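Subject: Re: [handweavers] floor under a countermarch, and the thumping
From: Despina Atanasov

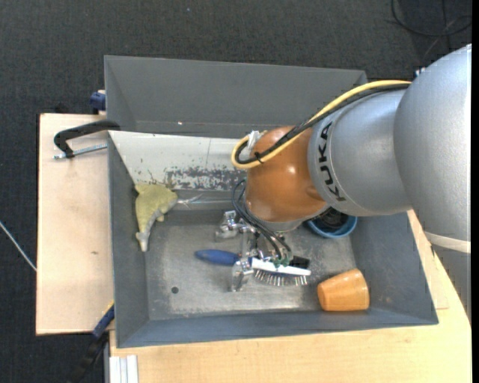 Two things got mixed up in this thread, thumping and creeping, and they want different cures. Thumping is the beater and the treadles going through the joists into whatever is underneath. Creeping is the whole loom walking forward an inch an evening till your bench doesn't fit. Carpet helps a bit with the first, a lot with the second if it's the right carpet. Flat, fine woven, no pile to speak of. The floor in the picture is the sort I'd go for - dark charcoal, tight little weave, and pale linen ends would show up on it when you drop them. A shaggy one eats threads and you find them in your socks for a year. Mine is shaggy. Was here when we moved in, will be here when we leave I expect.

Anyway, quoting the bit I'm answering because half of you have your digests set to monthly -

> Hello all, new-ish member, mostly lurking. I've been given a Mosteo
> eight shaft countermarch, the wide one, and it has to go in the upstairs
> back bedroom as there is nowhere else. Boards, bare, Victorian house,
> they give a bit when you walk. Neighbour's wall on one side. I wove for
> twenty minutes after tea and my husband came up to ask if I was
> moving furniture.
>
> Questions. Should I put something under the feet or under the whole
> loom? Somebody told me horse matting, somebody else told me never
> to use rubber because it stains. And the first warp - I have
> planned 1,134 ends of fine linen, full width, for curtains. Is that mad?
> I have done plenty on a table loom but nothing like this.
>
> Also does anyone still have the Mosteo tie-up sheet. Mine came with a
> photocopy of a photocopy and the bottom line is missing.

Right. In no order.

Feet or whole loom: feet first. Cheap, quick, and you can undo it. I have squares of Lastis underlay doubled over, under each foot, with a bit of scrap ply on top so the foot doesn't dig in. Made more difference than the rug did. The ply matters, without it the foot goes through the underlay in a fortnight. Cut the squares bigger than you think. I cut mine exact and one foot slid off in the middle of a towel and I had a very odd looking towel.

Horse matting - heavy, smells, does work. Rubber does mark some floors. Marked my mum's vinyl in the kitchen, brown, never came out. On bare boards you might not mind. Put old sheeting between if you do mind. I wouldn't lug it upstairs myself but I'm a coward about stairs.

Where it stands matters more than what it stands on, I think. Get the feet as near the ends of the joists as you can, ie close to the wall the joists go into. Middle of the room is a drum. Look at which way the nails run across the boards, that's your joists. I moved mine perhaps a yard and the light fitting downstairs stopped rattling. But keep it off the neighbour's wall, a hand's width at least. If the castle touches the wall they'll get every beat.

And go easier on the beater!! You don't need to wallop linen. Damp weft, press on an open shed, change, press again. If you are hitting it hard enough to bring husbands upstairs the warp is likely too slack. Tighten up and see. Also check the beater bolts, on the Mosteo they work loose and then there is a knock on top of the thump. Mine needed three washers a side. I don't know why, it just did.

The 1,134 ends. Not mad. Not for the first warp though. Please. Countermarch has twice the tie-up to get wrong, and you'd be under there with a torch and a sore neck with curtains hanging on it (pun not meant). Put on something narrow in cotton, 30 cm wide, bright colours, and get the sheds right on that. Make dishcloths. Then do the curtains. Linen shows up every bit of uneven tension and at full width you'll be winding on with a helper, ideally one who is still speaking to you. I started with wool at full width and cut the lot off after a week, it's still in a bag.

If you haven't bought the linen yet have a look at the Pumeler single before you commit. Lovely stuff but hairy, it clings to itself in the shed. More than 4,000 metres on a big cone so you only need the one to practise on, then you'll know. Sizing helps. Flaxseed boiled up till it's like egg white, strain it, brush on thin, let it dry with the shed open. Do not do what I did and leave the pan.

Tie-up sheet - I've got one, complete, bottom line and all. Will scan it tonight if the scanner is in the mood. It's the older version, before they swopped the upper and lower lamms round in the drawing, so check it against your loom before you trust it. If your short lamms are on top you're fine.

Texsolv pegs, as you'll run out: Harahap had them last time I looked, in the packs with the long ones mixed in, which is annoying as the long ones catch. Worth ringing first, they were shut for most of June.

One more thing about rugs and I'll stop. Whatever goes down, put it down BEFORE you put the loom together. Lifting an assembled eight shaft on to a carpet with two people and a broom handle is how I did my back.

Must go, something boiling over.

Despina

PS whoever asked about the temples, yes still for sale, both of them, collect only.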